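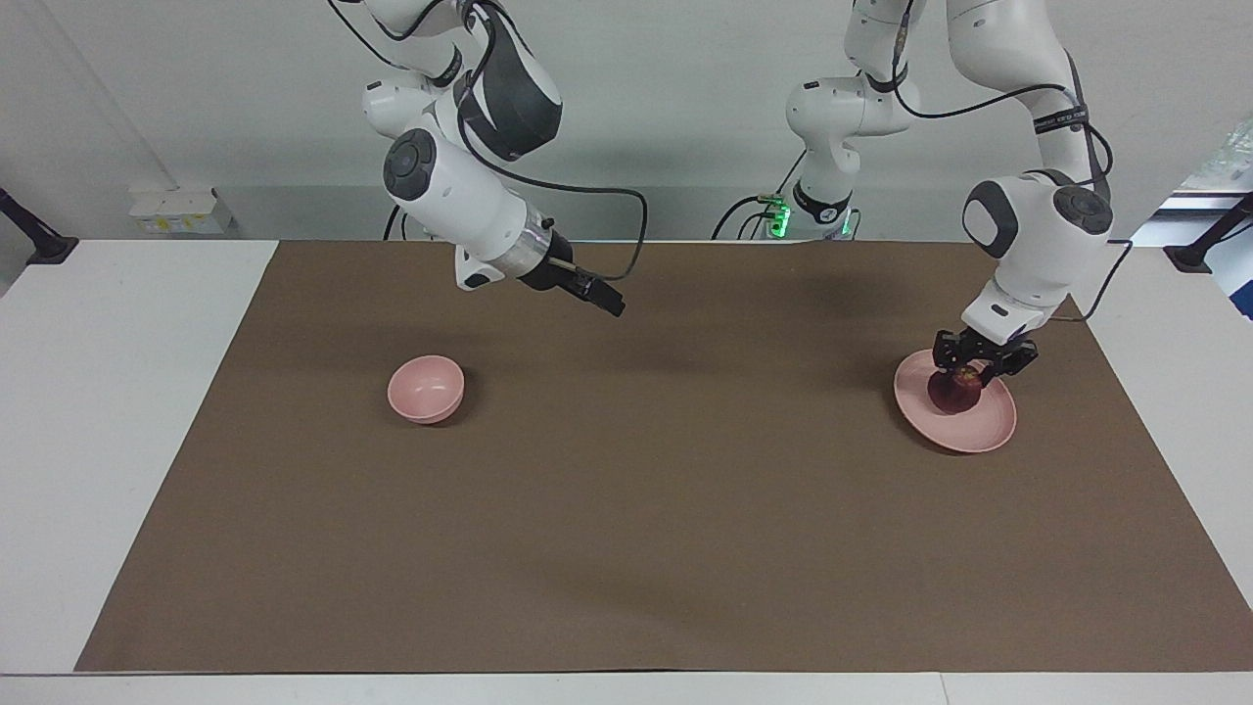
Flolivton Fruit Share: Your Questions Answered

When do I pick up my box?
Boxes are ready from 4 in the afternoon at the Kozłowski barn, just past the Skulville turnoff. If you're running behind, please call Ngozi Chukwu and she'll happily tuck yours in the cold room overnight.

How much fruit will we get?
A full share is 19 pounds and feeds a family of apple lovers nicely. It varies a little with the weather — July boxes lean toward berries and early peaches, and by fall you'll be swimming in apples (we do hope you like pie!).

How should I store my apples?
Keep them in the fridge drawer, away from your greens, and they should stay crisp for weeks. A few on a plate on the counter are lovely too, as long as you eat them within several days.

Can I swap something I don't like?
Of course! Leave it in the swap crate by the door and take whatever catches your eye.

Do you deliver?
Only to Flistadton for now, where Kacper Stępień makes the rounds in his van. We have almost 100 households out that way, so do sign up early — the route fills fast.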